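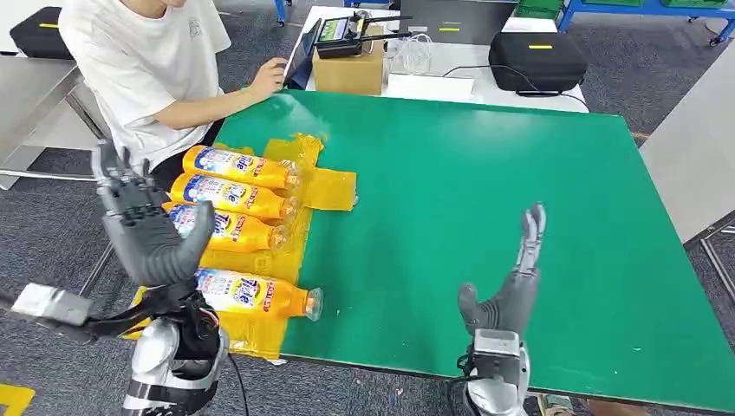
Canow H2 양손형 다관절 로봇 핸드 세트

제조사: Canow
국내 취급: Nalberg 로보틱스 장비팀
구성: 왼손 1, 오른손 1, 손목 어댑터, 통신 케이블, 전용 케이스
판매 방식: 견적 후 주문 / 2주 평가 대여 가능

제품 개요

Canow H2는 사람 손과 비슷한 비율로 설계된 다섯 손가락 핸드입니다. 양팔 로봇에 장착해 원격 조작, 모방 학습용 데이터 수집, 포장 및 분류 작업 시험에 사용합니다. 좌우 한 세트로 공급하며 한쪽만 따로 구입할 수도 있습니다. 한쪽만 주문할 때는 방향(좌/우)을 반드시 적어 주십시오. 손바닥 모듈이 좌우 대칭이라 출고 후에는 방향을 바꿀 수 없습니다.

두 손가락 그리퍼로 처리하기 어려운 물건을 주로 다루는 연구실과 공정 개발팀에 맞는 제품입니다. 정해진 크기의 상자만 반복해서 옮기는 공정이라면 같은 페이지 하단의 Bresach 평행 그리퍼가 가격과 속도 면에서 낫습니다.

주요 사양

손가락 수: 5
구동 방식: 손가락별 개별 모터, 텐던 없음
제어 모드: 위치, 속도, 전류 제한
통신: CAN, RS-485 (주문 시 선택)
공급 전압: 24 V
손목 체결: ISO 플랜지 어댑터 포함
핸드 길이: 277 mm (어댑터 포함)
외장색: 다크 그레이
소프트웨어: ROS 2 드라이버, Python 및 C++ 라이브러리

평가 시험: 세제 병 다루기

Nalberg 시험실에서는 새로 들어온 핸드마다 같은 작업으로 평가를 합니다. 녹색 작업대에 노란 반투명 비닐을 깔고 그 위에 주황색 Tide 세제 병을 눕혀 놓는 배치입니다. 세 병은 나란히 붙여 두고 한 병은 작업대 앞쪽으로 떨어뜨려 둡니다. 병목은 모두 오른쪽을 향합니다. 시작 자세에서 양손은 손가락을 위로 세운 상태이고, 왼손은 병 쪽에, 오른손은 비어 있는 작업면 쪽에 둡니다.

이 배치를 쓰는 이유는 두 가지입니다. 붙어 있는 병은 손가락이 들어갈 틈이 좁아 접근 각도의 차이가 잘 드러납니다. 비닐은 병을 당길 때 함께 밀리거나 손가락 끝에 걸리기 때문에 단단한 바닥에서만 시험한 제어 설정의 문제를 찾기에 좋습니다.

시험은 조작자가 원격으로 양팔을 움직이는 방식으로 진행했고, Lorcan Foley가 전체 회차의 설정과 기록을 맡았습니다. 비교 대상은 Navarro 세 손가락 그리퍼와 Bresach 평행 그리퍼입니다. H2로는 모두 288회를 시도했습니다.

비교 결과

떨어져 있는 병 집기
세 제품 모두 무리 없이 수행했습니다. 작업 시간은 Bresach가 가장 짧았습니다. H2는 손가락을 모으는 동작이 들어가 접근에서 파지까지의 시간이 더 길었습니다.

붙어 있는 병 분리하기
H2의 결과가 가장 좋았습니다. 검지와 중지를 먼저 펴서 병 사이를 벌린 다음 엄지를 대는 순서가 안정적이었습니다. Navarro는 바깥쪽 병을 집을 때는 문제가 없었으나 가운데 병에서는 옆 병을 함께 미는 경우가 잦았습니다. Bresach는 병목을 집는 방식으로만 가능했고, 들어 올릴 때 병이 기울었습니다.

비닐 위에서 당기기
H2와 Navarro 모두 전류 제한을 낮춰야 했습니다. 기본 설정에서는 손가락 끝이 비닐을 누른 채로 움직여 비닐이 접혔습니다. H2는 손가락별로 제한값을 따로 줄 수 있어 엄지만 기본값으로 두고 나머지를 낮추는 설정을 썼습니다. 이 설정 파일은 평가 대여 시 함께 제공합니다.

양손으로 넘겨주기
H2와 Navarro만 시험했습니다. 왼손으로 잡은 병을 오른손으로 넘기는 동작에서 H2는 받는 손의 엄지 위치를 미리 벌려 두어야 합니다. 이 점은 조작자가 익숙해지는 데 시간이 걸렸습니다.

장착 전 확인 사항

1. 팔 끝단의 가반 하중에서 핸드와 어댑터의 무게를 뺀 값이 실제로 들 수 있는 무게입니다. 액체가 든 병은 들어 올리는 동안 무게 중심이 움직이므로 여유를 두고 계산하십시오.
2. 손목부 케이블은 회전 범위 전체에서 당겨지지 않는 길이로 고정합니다. 너무 길게 남기면 작업대 모서리에 걸립니다.
3. 전원을 넣기 전에 손가락 주변을 비웁니다. 초기화할 때 모든 손가락이 완전히 펴졌다가 돌아옵니다.
4. 머리 쪽 카메라를 함께 쓰는 경우, 손가락을 세운 시작 자세에서 작업 대상이 손에 가려지지 않는지 화면으로 확인합니다.
5. 비상 정지 장치는 조작자의 손이 닿는 곳에 둡니다.

알려진 제한

방수 등급이 없습니다. 액체가 새는 용기를 다룰 때는 별매 장갑형 커버를 사용하십시오. 커버를 씌우면 손가락 끝 감도가 떨어지므로 전류 제한값을 다시 맞춰야 합니다.

CAN과 RS-485는 동시에 쓸 수 없습니다. 구매 후 통신 방식을 바꾸려면 손바닥 보드를 교체해야 하며 비용은 별도입니다.

구형 H1용 손목 어댑터는 체결되지만 커넥터 위치가 달라 케이블이 꺾입니다. H2용 어댑터 사용을 권장합니다.

구성품

핸드 본체 (좌, 우)
ISO 플랜지 어댑터 2개
전원 및 통신 케이블 2조
손가락 끝 교체용 패드
육각 렌치
하드 케이스
사용 설명서 (국문, 영문)

평가 대여

대여 기간은 2주이며 연장은 한 번 가능합니다. 신청할 때 사용 중인 팔의 모델명, 제어기 종류, 다루려는 물건의 크기와 무게를 적어 주시면 어댑터와 초기 설정을 맞춰 보냅니다. 5월 신청분부터는 Navarro 그리퍼를 함께 대여해 같은 조건에서 비교할 수 있습니다. 왕복 운송비는 신청하신 쪽에서 부담합니다.

시험실 방문 시연도 가능합니다. 직접 다루는 물건을 가져오시면 위의 세제 병과 같은 작업대에서 시험해 드립니다. 시연은 오후 2시에 시작하며 사전 예약이 필요합니다.

관련 제품

Canow H2 장갑형 커버
Canow H2 손가락 끝 패드 세트
Navarro 세 손가락 그리퍼
Bresach 평행 그리퍼

견적 및 대여 문의: Nalberg 로보틱스 장비팀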